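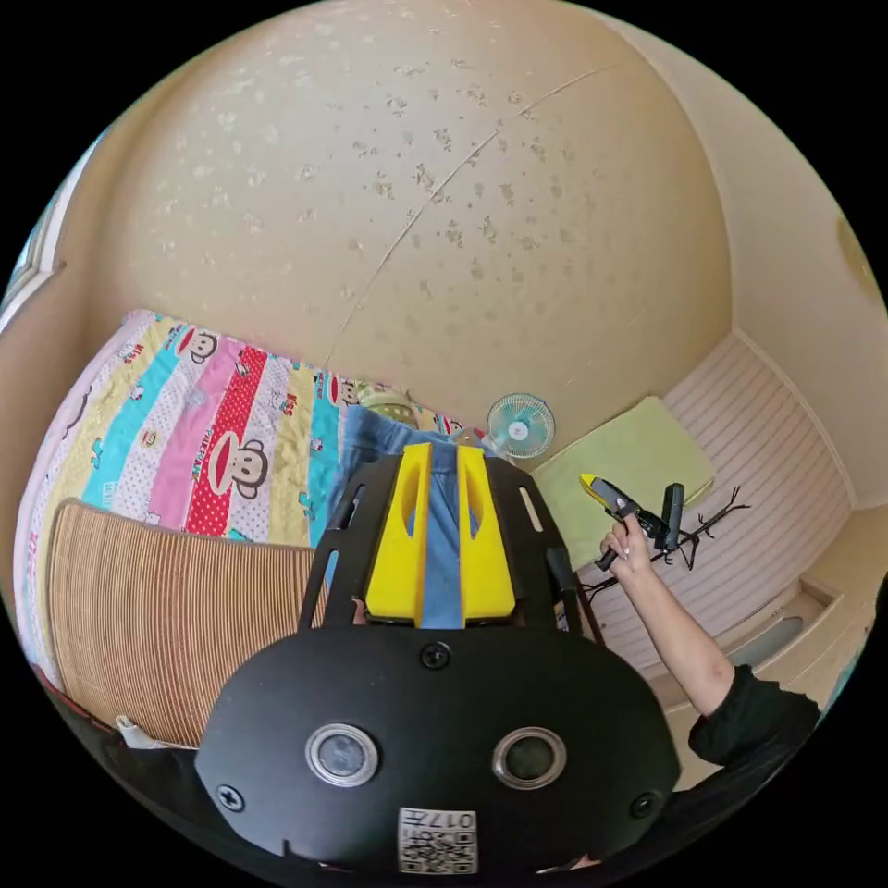 Re: [housekeeping-list] Grilix grippers on the bedroom rounds

From: Jurgita Raudsepp
Date: 1 March 2025
To: housekeeping-list

Ülle Sproģis wrote:

> Hello all,
>
> Several people have asked what the Stuveck project means for those of us at Vasiliauskas, so I'll try to put it in one place. Grilix want to teach a machine to put clothes away and tidy a bedroom, and they'd like to learn from people who do it for a living. You do the job with the hand-held grippers instead of your bare hands and the camera on each one records how you went about it. The first rooms will be in Jundville and we hope to have 132 recorded by November.
>
> It's paid at the normal rate. Management have told me that no posts are at risk and that in time the heavy and boring parts of the work will be taken off us. I've had a go myself and it's quite fun once you get the knack. If you'd like to put your name down, reply to me or to Tõnu.
>
> Ülle

Thanks for writing it out, Ülle. I put my name down in the first batch, so what follows comes from having done it. I'm not against it as such. I do think the list ought to hear the other half before more people sign.

A folded pair of jeans on a striped quilt doesn't look like much. With my hands I don't even think about jeans. With a gripper in each fist it becomes a slow job, and you find out how much your fingertips were doing for you. The yellow foam fingers will pinch a waistband well enough. They can't feel whether they've got one layer or two, so you stop and look, let go and try again. Žydrūnas says he got faster after 11 rooms. I've done fewer than that and I'm still slow. The body of the thing also sits right where you'd want to see what you're doing, so you end up leaning round it.

"Normal rate" needs looking at. Those of us on hourly pay are fine. Those on room rates lose out badly, as I did 4 rooms in the time I'd usually do 6, and the sheet counted 4. Tõnu has said he'll raise it. I'd like to see it in writing before I pick the grippers up again.

On "heavy and boring": the heavy part of our work is mattresses, wet towels in bulk, and stairs. I haven't seen one recording of anybody carrying a full bag down two flights. What is being recorded is folding, and folding is the bit where you get to stand still and have a chat. If a machine does end up doing the folding, what's left for us is the stairs. I asked about this at the briefing and was told that lifting was "a later phase". Has anyone seen a date for it?

Then there's "no posts are at risk". I believe that whoever said it to you meant it. But I've worked here long enough to remember when we got the new booking tablets, and that was only going to save us paperwork. Two people who left after that weren't replaced, and the rounds got longer. No post was cut, so I suppose the promise was kept. I'd want this one to say how many rooms each of us will be doing, and what happens when someone retires.

Three more things I'd like Ülle or Tõnu to take back to them:

Who keeps the recordings, and can a person have theirs taken out if they change their mind? The form I signed covers "use in development" and says nothing on leaving.

Whether the machine will be expected to cope with rooms as we find them. Lots of our older places have cracked walls, paint coming off, a fan fixed right beside the bed, mats and towels down the side. I'm glad they're recording in real rooms, I'll give them that. But if it only ever works in a tidy one then we'll be sent in first to tidy up for it, and I can't see that being counted as a room either.

Sore wrists. Mine ache by the end of a round – it may be only that I'm gripping too hard. Urmas says his are fine. If yours aren't, please put it in the accident book and don't just tell me in the corridor.

I haven't taken my name off. I'd sooner be in the room asking than hear about it later, and some of the younger ones like doing it, so good luck to them. I won't be doing any more until the room rate is sorted out, though, and I'd suggest others on room rates hold off too.

Ülle, could you post the form to the list? A few people have told me they signed it without getting a copy.

Jurgita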